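The commercial rent survey for Caldeira came out again, and the city council has again treated one number in it as policy. The number is the median asking rent for ground-floor retail on the six central blocks. It rose. The press release says the downtown is recovering. I think the release misreads its own data, and I think the misreading will cost the city money when the storefront incentive is renewed in March.

I have no quarrel with the survey work. It is done by a small firm, Bemard, which has run it long enough that the series is consistent, and the methods page is clear for anyone who opens it. My quarrel is with what gets built on top of it.

## What an asking rent measures

An asking rent is the price on a listing. It is attached only to space that is available. When a unit is leased, it leaves the sample. When a unit is withdrawn from the market, it also leaves the sample, and the survey can't tell the two apart. So the median can rise for at least two reasons: landlords are asking more for the same space, or the cheaper space has stopped being listed.

In Caldeira the second reason is doing most of the work. The listing file, which Bemard provides on request, covers 348 ground-floor units in the wider downtown. Compare this year's file with last year's and 20 of the units that were listed then are gone from the listings now. Only seven of those have a new occupancy permit. The other 13 have no permit, no listing and no tenant I could find by walking past them. They were mostly small, shallow units on the side streets, and they were mostly priced below the median. Take low values out of a sample and the median goes up. No tenant has to sign anything for this to happen.

There is an ordinary explanation for a landlord pulling a cheap unit. Commercial mortgages are often underwritten on expected rent. A signed lease at a low figure sets a value for the building that the lender can see. A vacant unit sets no value at all, or lets the owner go on using the old one until the loan comes up for review. For an owner with several buildings and one lender, leaving a side-street unit dark can be the cheaper choice for two or three years. The survey records this choice as strength.

## The incentive as written

The storefront incentive pays a landlord part of the cost of fitting out a vacant unit. The ceiling is set per square foot, and the per-square-foot figure is tied to the median asking rent. This was meant to keep the program in line with local prices. What it does now is pay more per square foot when cheap units go dark. It also pays by area, so the large corner units on the main street collect the largest checks, and those are the units that would have leased first in any case.

Vichien Phromma, who sat on the working group that drafted the program, has defended the link on the grounds that any fixed figure would be out of date within a year. He is right about fixed figures. But there are other indexes available. Construction cost would be the obvious one, given that the money goes to construction. The drafting notes show it was considered and dropped because the council wanted a local number. A local number that responds backward to vacancy is worse than a regional one that doesn't.

The program also has no occupancy test after the first year. A landlord can fit out a unit, lease it for twelve months to a seasonal tenant, and keep the full payment. I don't know how often this happens. The city doesn't know either. The annual report lists payments by address and stops there.

## Small goods, small rooms

The argument over unit size tends to get lost, so I'll spend some time on it. Most new retail in a city this size starts small and starts somewhere other than a storefront. A seller begins with a spare room, an online shop and a table at the Saturday-type markets that come and go in the parking lot behind the library. Clothing resale is the most common line, followed by prepared food and repair. The stock is bought piece by piece, sorted on whatever surface is free, photographed and folded again.
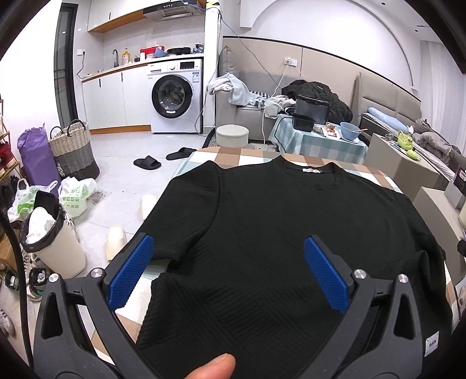
*A black short-sleeved knit top with a fine herringbone texture, on a checkered tablecloth.*

The step from that table to a lease is the one that matters for a downtown. It is also where the local market is thinnest. A clothing reseller can carry a room of 400 to 600 square feet on a one-year term. The main-street corners start at 2000 square feet and want five years with a personal guarantee. Between these there used to be the side-street units. They were poorly lit and some of them had one outlet, but they were rentable, and a good share of the businesses now on the main street held one at some point.

Nadine Issa's shop, Balo, is the case people bring up, and it is a fair one. She sold bags and secondhand coats from a side-street unit for four years before taking a larger space around the corner. The old unit has not been relisted. It is counted in no vacancy figure, because the survey's vacancy rate divides listed empty space by total listed and leased space, and an unlisted empty room is in neither part. On paper, her move filled one unit and emptied none.

I asked her what she would have done if the only space on offer had been the one she has now. She said she would have stayed online and rented storage by the highway. That is one answer from one owner, and I wouldn't build a program on it. It does fit what the permit records show, where first-time retail permits have fallen in the downtown while home-business registrations have climbed across the rest of the city.

## The case on the other side

There are three objections worth answering.

The first is that rising asking rents, whatever their cause, attract investment. An outside buyer sees the trend line and takes the city seriously. I accept that some buyers read trend lines that way. The largest recent purchase downtown was by Fliltetti, a holding company that bought a row of four buildings on the strength of a broker's packet built around the survey median. Three of the four ground floors are still empty. An investor who pays a price based on rents that aren't being signed then needs those rents, and will hold out for them. The city has attracted capital, and the capital has made the space harder to lease.

The second is that side-street units are obsolete. They lack accessible entrances, their wiring is old, and bringing them up to code costs more per square foot than a large unit does. All of this is true. It is an argument for directing fit-out money at them. The current ceiling is too low for a small unit, where the fixed costs of a ramp, a restroom and a panel are spread over very little floor, and too generous for a large one, where they are spread over a lot.

The third is administrative. Tracking unlisted vacancies would take staff time, and the economic development office has two people. I have more sympathy for this one than the others. But the water utility already knows which meters have recorded no use for six months. Matching those accounts against the permit list is an afternoon's work once the data agreement is signed. Some units share a meter, and those would need a visit. It would still be a better count than the one the city has.

## What I would change

I would separate the incentive from the asking rent and tie the ceiling to construction cost. I would split the payment into a flat amount per unit, to cover the fixed items, and a smaller amount per square foot above that. I would hold back part of the payment until the unit has been occupied for 24 months, by one tenant or by several, with gaps allowed. And I would have the city publish a dark-unit count next to the survey median, on the same page, so that a reader sees both.

I would stop short of a vacancy tax. It is popular in letters to the editor, and a few cities have tried one, but it depends on a legal definition of vacancy that owners can meet with a folding table and a sign in the window. The city should get an honest count first. If the count shows that most dark units belong to a handful of owners, a tax can be argued on evidence. If it shows they are scattered among estates, absent heirs and people who can't afford the wiring, a tax would do harm and the flat payment would do more good.

The survey itself needs only one addition, a line giving the number of units that left the listings without a lease. Bemard has that information in its files already. I'm told the firm has offered to include it, and that the offer came with a modest increase in the contract price — less than the city paid last year to print the summary brochure.

The renewal is on the council's calendar for March, with written comments accepted until the week before. The draft now in circulation keeps the link to the median asking rent in section four and raises the area cap in section six. Both can be amended from the floor.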